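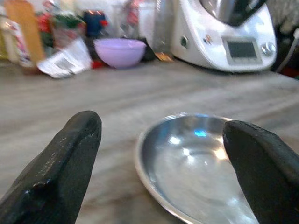 Merura has been fitting worktops in Merham since March, and its fitter has firm views on what people get wrong. "They pick from a sample the size of a playing card," he says. "Then the full slab arrives and they go quiet."

He asks customers to visit the yard and see the whole piece – even if it costs them a morning. Most of the stone comes through MacAulay, which holds 90 slabs at a time.
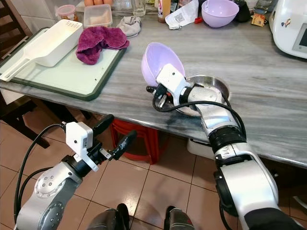
"Joins are the other thing," he says. "Ask where they'll go before you pay the deposit." He won't put one within 300 mm of a sink cut-out, and he charges £148 for a second template visit if the units have moved.

What about sealing?

"Once a year for marble. It takes me 5 minutes to show someone how."

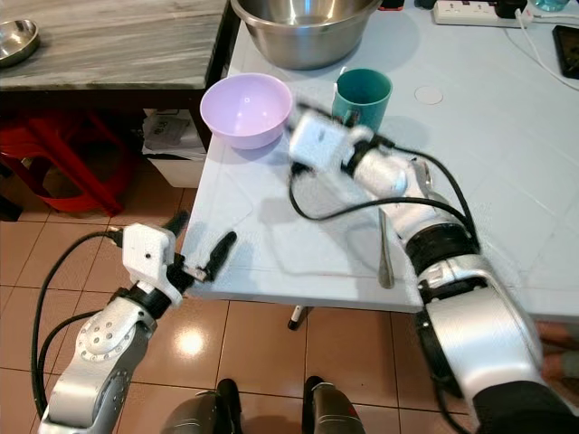 Costs and waiting times

Laminate from Ninov can be in within the week. Stone takes longer – the template comes first, then cutting. "I'd sooner give a late date and keep to it," he says.
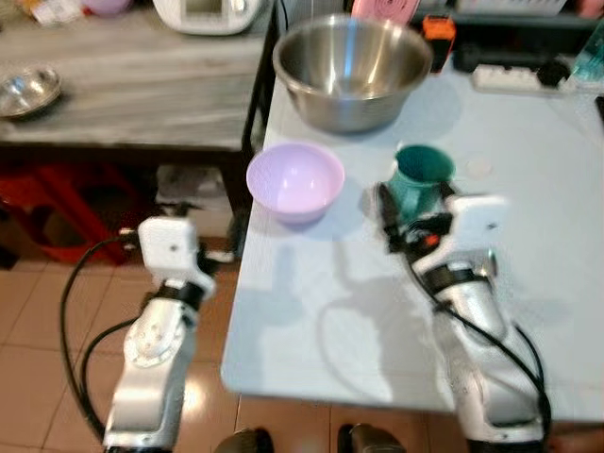 Bowls and a teal cup on a light blue tabletop.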